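Kasiddale library extends summer hours

Jul 6, 2023

The Kasiddale public library will stay open until 8 p.m. through the end of August, the town said. Over 339 residents signed a request for later closing - most of them parents and shift workers.

The Sabbagh Street branch keeps its current schedule.
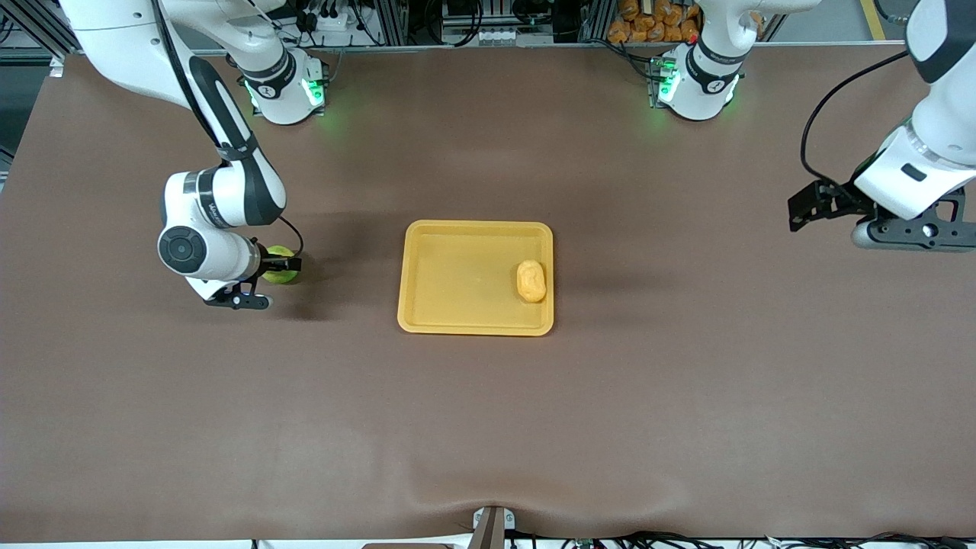
Will the children's room stay open late too?

It closes at 6 p.m. as before, but children may use the main reading room with an adult.

Library director Fiona Lindsay said the hours will be reviewed in January.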